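Semance Independence Timeline, Wall Edition

Skillosham Maps and Charts
Item: Semance Wall Edition, English
Ships rolled in a tube

The Semance Independence Timeline is a printed wall chart of the end of colonial rule in Africa. It starts with the years just after the Second World War and runs to the independence of Namibia, Eritrea and South Sudan. It was made for classrooms, libraries and anyone reading political history who is tired of flipping to the back of the book to check which country was called what.

The chart is 46 inches wide. Time runs left to right. Territories run top to bottom, grouped by region, with a color band for each colonial power. The band ends at the date of independence and a gray band takes over from there. Where a territory passed from one power to another, or was held as a League of Nations mandate and later a United Nations trust territory, the band is striped and the change is labeled.

There are 400 entries on the main chart. An entry is a short line of text with a year and a place: an election, a strike, a constitution, a conference, a change of name, a union or a breakup. Each one has a small number that points to the handbook.

What is in the tube

The wall chart, printed on one side on heavy matte paper.
A smaller map of the continent with borders as they stood on January 1960, and a second map with current borders. Both are on the same sheet, front and back.
The Semance handbook, stapled, with a longer note for every numbered entry and an index of place names.
A set of 11 place name strips, explained below.
A page of errata, when there is one.

No hanging hardware is included. The chart has a plain margin on all sides for tacks, clips or a frame.

Place name strips

Old names are the main thing students ask about. A book written in the 1950s will say Léopoldville, and one written today will say Kinshasa. Salisbury became Harare, Fort-Lamy became N'Djamena, Lourenço Marques became Maputo. Countries changed too: the Gold Coast became Ghana at independence, but Dahomey did not become Benin until 1975, and Upper Volta did not become Burkina Faso until 1984. The Congo needs its own strip. Two countries share that part of the name, and one of the two was called Zaire for more than twenty years.

Each strip is a narrow card with one region's name changes in order, old name on the left. They can be pinned beside the chart or kept in the handbook. The current printing uses lighter card than the first one did. It folds without cracking.

How disputed dates are handled

Independence day is a simple date for most countries on the chart. For some it isn't. A territory may have declared independence years before the colonial power accepted it, as Guinea-Bissau did. A union may have become independent and then split within months, as the Mali Federation did. Rhodesia declared independence under a white minority government in 1965, and that declaration was not generally recognized; Zimbabwe's recognized independence came in 1980.

In these cases the chart shows both dates. The color band fades from the first date to the second, and the handbook gives the reason. We did not pick one. Teachers who want a single date for a quiz can use the table at the back of the handbook, which lists the date most often marked as a national holiday.

Western Sahara is shown with a dotted band and no end date.

Names of people

The wall chart carries no portraits and few personal names. This was a decision made early on and we still get mail about it. Most charts of this period are a row of faces, one per country, and they leave out the unions, farmers' associations, women's groups, student societies and newspapers that did a lot of the work. On this chart the events come first. Leaders are named in the handbook, where there is room to say what office they held and for how long.

The companion volume, the Gwynne Reader, is the place to go for biography. It is a paperback of short lives arranged by country, 500 pages including the notes, and the entries are keyed to the same numbers as the chart. It is sold separately.

Using the chart in a class

The text is set large enough to read from an arm's length. It cannot be read from the back of a room and was not meant to be. What can be seen from the back is the color: a solid block of bands through the 1950s, a sharp step at 1960, another step in the mid-1970s when Portuguese rule ended, and a few long bands in the south.

Some ways teachers have told us they use it:

Have each student take one row and follow it across, then write a page on it from the handbook and one outside source.
Cover the regional labels and ask where a given row belongs.
Compare two neighboring rows that had the same colonial power and different outcomes.
Pick a single year and read down the chart, not across.

Reading down is the harder exercise and usually the better one. It shows how much was going on at once, and which governments were already independent when others were still at the negotiating table.

The handbook may be photocopied for one class. The chart may not.

Paper and print

Matte paper, no lamination. A laminated version was offered for one season and dropped. It glared under ceiling lights and it would not lie flat after shipping. If you need a wipeable surface, a local print shop can laminate the sheet; use a matte film and let the chart relax flat overnight first.

Colors were chosen so that the bands differ in lightness as well as hue. In a black and white copy the British, French, Portuguese and Belgian bands can still be told apart. The Spanish and Italian bands are closer together and are marked with a letter at each end.

Keep the chart out of direct sun. The reds will go first.

Editions

Wall Edition, English — this page.
Wall Edition, French — same size and same entries, with French place names and a translated handbook.
Desk Edition — the same chart cut into panels and folded like a road map. The type is smaller. No strips.
Handbook only — for schools that have the chart and want more copies.

The Semance line was first published by Wekow as a folded supplement and came to Skillosham when Wekow closed its print side. The old Wekow version has fewer entries, stops before Eritrea, and uses a different numbering. Its numbers do not match the current handbook or the Gwynne Reader. If your chart has a Wekow mark in the lower margin, order the full set and not the handbook alone.

Corrections in the current printing

Several spellings in the Horn of Africa section were brought in line with the index.
The entry for the referendum in French territories in 1958 now says plainly that Guinea was the one that voted no.
The trust territory stripe for Cameroon now shows the British and French parts separately, with the 1961 vote marked in both the north and the south.
Cape Verde has been moved out of the footnote and given its own row.

We print once a year, usually in September. Corrections received by the end of spring are checked for that printing. Please send a source with the correction — a page number, a gazette notice, a newspaper with its date. A note that only says an entry is wrong will be looked at, but it takes longer.

Ordering and returns

Orders from schools and libraries can be placed by purchase order. Tubes leave the warehouse within a few working days. Charts damaged in shipping are replaced; keep the tube and send a photo of both ends. Unopened tubes can be returned for a refund. Opened tubes cannot, except for a print fault.

Orders that include the Gwynne Reader ship in two packages and may not arrive together.

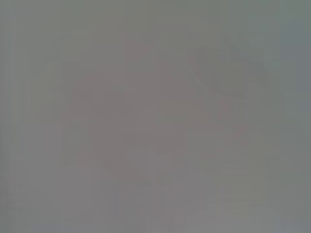

Does the chart cover Ethiopia and Liberia, which were not colonies in the usual sense?

Both have their own rows. Liberia's band is gray the whole way across. Ethiopia's is also gray, and the Italian occupation, which ended before the chart begins, is explained in the handbook. Eritrea has a separate row showing the British administration, the federation with Ethiopia, the annexation and the independence vote.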